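Ticket: vendor table signup form double-charging, badges not issuing
Event: Zaremus Fan Con (artist alley + cosplay + tabletop)
Opened: 7th October
Priority: high
Status: partly fixed, see bottom

Problem as reported
Artist alley vendors pay for a table, get the spinning wheel, then "session expired." They hit pay again. Card charged 2 times, no table number, no badge email. Cosplay contest entries going through the same form look ok. Gaming tournament too.

Checked so far
- Payment log on the Bastos side shows both charges as complete. So it's us, not them.
- Form plugin is the old version. Updated it. No change.
- Turned off caching on the checkout page. Session error gone for me in one browser, still there on my phone.
- Vendor list export has 1,300 rows. Way too many. Old mailing list got merged in back in January and never pulled out again.
- Removed the old rows, kept a backup in the shared folder. Export now opens without hanging.

Found it, I think
Badge script looks up vendors by email. If the email is already in the list from last year it stops and throws nothing, no error, nothing in the log. Form waits for an answer, times out. New vendors were fine the whole time. Only returning ones got hit, 11 of them.

Fix
Changed lookup to email + event year. Ran a test order as a returning vendor -- went thru first try, badge email came in under a minute. Tested again with a coupon code. Also fine.
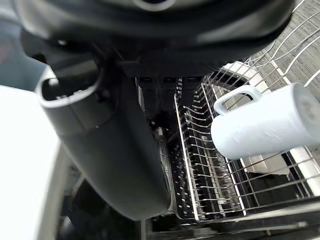

Vorine
Web support, registration desk

Still open
- Refunds for the second charge. I can't issue those, needs someone with the Bastos login. List of order numbers is attached to the ticket.
- 9 badges need to be sent again by hand. The other two vendors have theirs already.
- Silent auction donation form uses the same lookup. Havent touched it. Please don't open it to the public until I do.
- Table map on the Skirkis page still shows the corner spots as free. They are not free. Someone please hide the map for now.

If another vendor writes in, get the email they used and the time they paid, add it here. Don't tell them to try again -- that makes a third charge.

Will look at the auction form next.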